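Lamps with outlets in the base: load rating and cable routing
Board: Desk and Bench > Lighting
Started by pmakokha

pmakokha
Posts: 138

I am replacing the clamp light on my hobby table. The table is white, 125 cm wide, and gets used for paper goods: mending folding fans, recutting envelopes, some bookbinding. There is one wall outlet and it is behind the curtain, so I want the lamp to double as the power strip. Requirements are a bar-type LED head, a round base with a small footprint, USB ports for the phone, and at least one outlet for a glue pot.

The type I mean has a disc base with the power button by the rim, USB ports toward the front and the outlet slots off to one side.

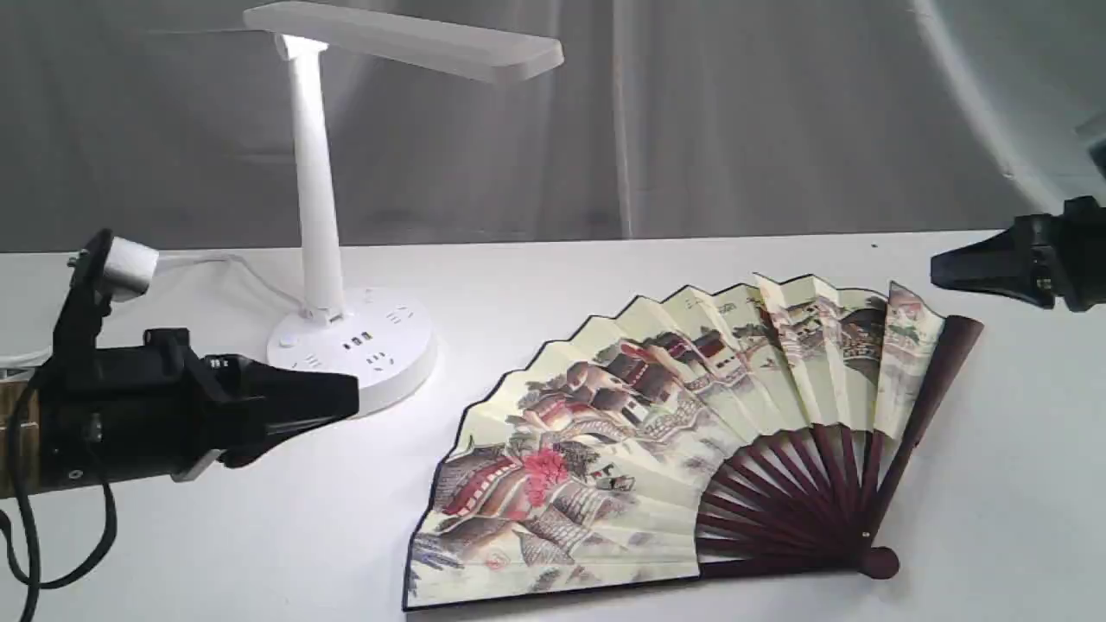
My concern is the cord. On most of these it is thin, and the outlets in the base suggest you can plug in whatever you like. Does anyone run anything with a heating element from one? I have looked at the Dorkier and the Shemweta. Neither listing gives a maximum load, only the wattage of the LEDs.

Peninah Makokha

fultwood_fan
Posts: 2501

Do not run a glue pot from it. Read the rating plate under the base before you plug in anything at all. If there is no plate, return the lamp. A maximum load in the listing would be nice to have but the plate is what counts.

I have the Fultwood. The plate is there, in very small print. I use the outlets for a pencil sharpener and a radio.

merja_p
Posts: 125

Disagree in part. A small glue pot draws less than many laptop chargers. The type of appliance doesn't matter, the current does. Add up the wattages, compare with the plate, leave a margin. What I would not do is leave a heated pot on unattended, and that applies to a wall outlet too.

More important for paper work is the height of the head. A bar that sits high over the table lights a fan evenly when it is open. A low bar gives glare on lacquered ribs and leaves the far side of the leaf dim. Mine (a Runduvico) has a hinge at the top of the arm and I set the head level.

Merja Peltonen

fultwood_fan
Posts: 2501

Laptop chargers do not melt glue onto the cord. But fine, the arithmetic is correct.

pmakokha
Posts: 138

The pot is marked 40 W. I can live with putting it on a separate extension if the plate is missing or unclear.

Second question, stability. With a disc base and a long arm, does the lamp tip when a heavy plug is pulled out of the base?

merja_p
Posts: 125

Not with a hand on the base. Pull straight and it stays put. What moves mine is the cord. A cord that comes out at the back and wanders across the table gets caught by a sleeve, and then the whole lamp turns. Bring it straight back to the edge and down, with a clip at the edge. I did this in May and have not had to reposition the lamp.

oddment7
Posts: 7

Does the angle of the arm matter? I prefer mine leaning, it brings the bar out over the work.
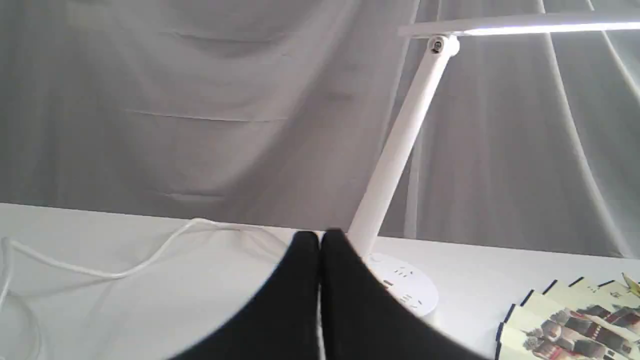
Stability and arm angle

merja_p
Posts: 125

It matters. The further the head is from the center of the base, the more the base has to weigh. If the arm on yours is meant to lean, the maker should have allowed for it. If it is meant to be upright and has started to lean, check the joint where the arm meets the base. Usually one screw from below.

fultwood_fan
Posts: 2501

I would not lean any lamp that has outlets in the base. If it goes over, it takes the plugs with it. Put it upright and move the base closer to the work.

oddment7
Posts: 7

Moving the base closer uses up the space I need for the work. An open fan takes most of the table depth.

fultwood_fan
Posts: 2501

Then put the base at the left and let the head reach in from the side.

pmakokha
Posts: 138

Left side is what I am planning, as I am right-handed and the shadow then falls away from the brush. I will order the Shemweta, look for the plate, and post what it says. Thread can stay open until then.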